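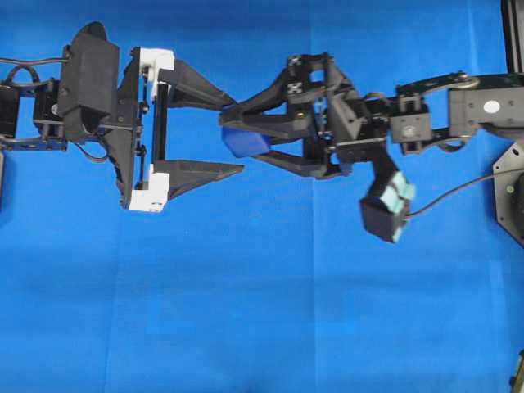
Figure 3. Faint vertical creases and soft fold lines on a smooth blue cloth.

4.2 What people mean by "wrinkled"

I went into this part of the study thinking the word would take care of itself. I'd ask people whether a tablecloth was wrinkled, they'd say yes or no, and I'd have my numbers by December. Well, the pilot interviews fixed that! My first ten participants used "wrinkled" for at least two different things, and a few of them switched meanings halfway through a sentence (I did it too, if you listen to the recordings).

So I split the term. A fold line, the way I use it from here on, is a straight mark left by storing the cloth folded. A rumple is a mark with no clear direction, the kind you get from stuffing a cloth in a drawer. Figure 3 shows the milder end of the first group, where the lines are faint and you could easily set the table without thinking about them. People in the mail survey were very forgiving of marks like these. Of the 600 households that sent the form back, only 50 said they would iron a cloth with light fold lines before company came over, and several wrote in the margin that the lines made it look new or "put away properly."

Rumples were another story. I got long, slightly heated notes about those, mostly about mothers-in-law.

Siu-ming Kong, who coded the margin notes with me, thinks the gap comes down to effort: a straight line tells guests that somebody folded the thing. I like that reading, but I'm not ready to lean on it. The Golitz interviews point the same way and the Bratlow ones don't, and the Bratlow group was older and owned a lot more linen. Peng's earlier work on bedsheets found no difference at all, though she let people touch the fabric and I didn't.

One more wrinkle (sorry). The form said "light" without saying how light, and I suspect some people pictured much deeper lines than I had in mind. The second mailing uses a photo scale, and I come back to it in Section 5.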